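Szu-yu Wu has thrown out 12 versions of the same finger. She keeps them in a cookie tin at the shared workshop in Estthorpe, and when I ask which one is the worst she doesn't need to open the lid.

"Seven," she says. "Seven held everything beautifully and would not let go. I had to unscrew it from a mug."

The project is a hand-held gripper, two fingers you work yourself, with a camera riding along to record what they do. Later the recordings are supposed to teach an arm the same chores. The arm is still in boxes at her apartment, and she describes its assembly as "a March job," which it was, until March ended.

She started the build after a neighbor gave her a bag of motors and an unreasonable amount of encouragement. The first body cost her $225, most of it spent on parts she later learned she had ordered in the wrong thread. "I own a lot of screws that fit nothing in this country," she says. "If anyone from Atelberg is reading, please come and get them."

The workshop has rules about long projects. You get 2 shelves and you wipe down the big table when you leave. Wu has politely occupied a third shelf by labeling it "Wei," the name she gave the gripper so that it could have its own membership. The rules don't say a member has to be a person. She checked.

I ask what a good evening looks like.

"Boring. You pick up a thing, you put it down, you do it again. If I have a story to tell when I get home, something broke."
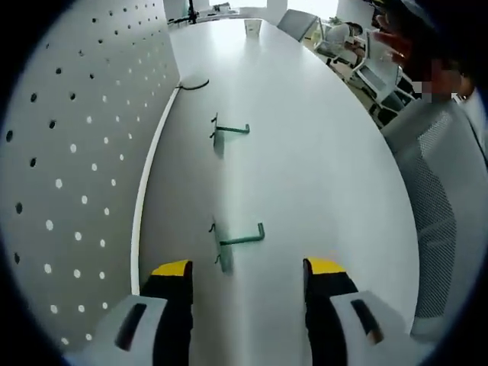 Cheng-en Shih

Pegboard hooks are her current subject, and she speaks of them the way other people speak of in-laws. A hook lying flat on a table gives the fingers very little to hold, and it has to arrive at the hole pointing the right way.

"A cube forgives you," she says. "A hook has opinions about which end you grabbed."

The yellow tips are her favorite part. She picked the color so she could find them in the recordings, and denies that it has anything to do with her bicycle, her raincoat or her phone case, all of which I have now seen.

Does she expect the arm to be better at this than she is?

"It'll be slower and it won't complain. I'd settle for 5 hooks in a row." She thinks about it. "Four, if they're straight."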